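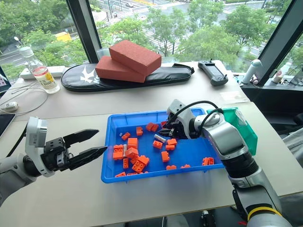
The blue bin by the window, with the orange blocks still in it.

I wanted to write about something else today, but since Tuesday I am busy with the toy bricks, so you will get toy bricks.

They are the large kind for small children, and most of ours are orange. I don't remember that we chose orange. When we moved to Clundemton they traveled in one box with the winter shoes, and after that they lived in a bag under the stairs. Now my friend Aitana Cordero has a nephew who is two years old, and I promised her the whole lot before the end of February.

My method is simple. I put a few in a shallow bin, on the table where the light is good, and I look at every one before it goes to the box for Aitana. A shallow bin is much better than a deep one – in a deep one the small things go to the bottom and you don't find them before they are in somebody's mouth. The raised rim is also useful, because a round thing cannot roll to the floor.

And there are always small things. In the bag I found 4 hair clips, a button and a bus ticket from Baltstead. I don't know how they came there. Every box of toys in every house collects this, I think.
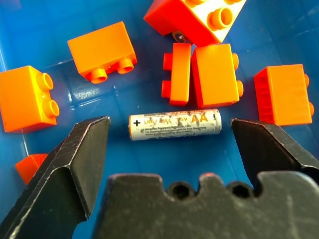 Bricks and one AA battery, all in the same bin.

The battery is what I worry about most. A small child will put everything in the mouth, and a battery looks clean and harmless. So batteries go first, into a glass jar on the high shelf, and I bring the jar to the shop when it is full. Only after this I look at the bricks.

For washing I use warm water with a little dish soap and an old toothbrush for the hollow parts. Then they must dry on a towel with the open side down, for almost 5 hours. My neighbor Wilma Dow puts hers in the dishwasher in a laundry net. She says it is fine, but I did not dare to try it.

I still have one bag to do, and the lid for Aitana's box is missing. If it is not in the hall closet, I will close the box with string.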